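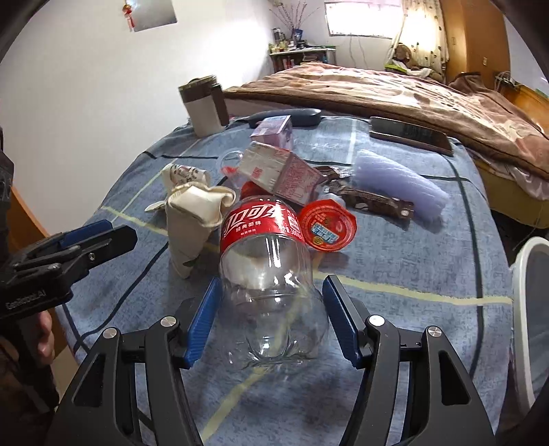
1. Introduction

Mixed packaging left on a table after a shared meal is a small but awkward sorting problem. The items differ in material, shape and stiffness, and many combine two materials in one object. This report covers the classification and clearing of table-top packaging waste in a domestic setting. It was prepared by Elis Prothero for the second-year unit Materials and Waste Streams.

The aim was to develop a clearing order and a sorting key that a household of four could apply without reference to printed council guides. The work was carried out in August at a share house in Etstead.

2. Scope

The study is limited to dry packaging and light containers. Food scraps, glassware and cutlery were excluded. The tablecloth was treated as a fixed surface and stayed in place throughout, as removing it with items on top mixes the streams and defeats the purpose of sorting at the table.

3. Materials on the table

3.1 Clear plastic bottle

The Coca-Cola bottle is the largest rigid plastic item considered. The body is transparent, with vertical grooves and a lobed base, and it carries a red wrap label with the brand name in Chinese, 可口可乐, and the smaller line 经典美味. The bottle is empty and lies on its side. A bottle in this position will roll if the cloth is pulled, so it is ranked first in the clearing order.

The label is a separate component. Under the key it is removed before the bottle goes into the container stream. Bottle caps are collected in a jar and handled as small rigid plastics.

3.2 Small cups

Two cup types were considered. The jelly cup has a round red foil top and is classed as a composite item until the lid has been peeled away. The clear plastic cup, which has a bit of red inside, is classed as a container requiring a rinse. Both are light enough to be knocked off the table by a sleeve — they are cleared directly after the bottle.

3.3 Milk carton

The white and pink carton is printed paper on the outside, but beverage cartons are normally lined and can't be assumed to belong with plain paper. The key places all cartons in their own class. They are opened at the fold, rinsed and flattened.

3.4 Wrappers, box and bag

The crumpled white paper wrapper with red printing is held back for a scrunch test: a wrapper that springs open when released is treated as film. The small lavender box is checked for contents before it is flattened. The beige fabric bag is not packaging waste. It is shaken out, inspected for marks and returned to use or sent to the laundry.

4. Method

Clearing was done by one person seated at one side of the round table. Items were taken in the following order:

Rigid items lying on their sides
Light cups
Cartons
Boxes
Wrappers and loose film
Reusable items

Four open tubs were placed on a bench behind the chair. Tub capacity was 15 L for containers and 19 L for paper and card. The rinse basin held 1000 mL of water, of which 800 mL was reused for the cartons after the cups had been done.

5. Discussion

The order worked well for rigid plastics. The main weakness was the composite class. Peeled foil tends to stick to the fingers and then to the next item handled, and a damp cloth beside the basin proved necessary. Cartons took longer than any other item, mostly at the unfolding stage.

The fabric bag raised a separate question. A soft, creased bag standing among wrappers is easily swept up with them — moving reusables to the start of the order would reduce this risk, although it means handling items with clean hands before the rinse work begins. The revised key adopts this change.

6. Further work

The key should be tested with smaller tubs and with a second person doing the rinsing. Local acceptance rules for cartons also need to be confirmed before the key is issued to other households in Etstead.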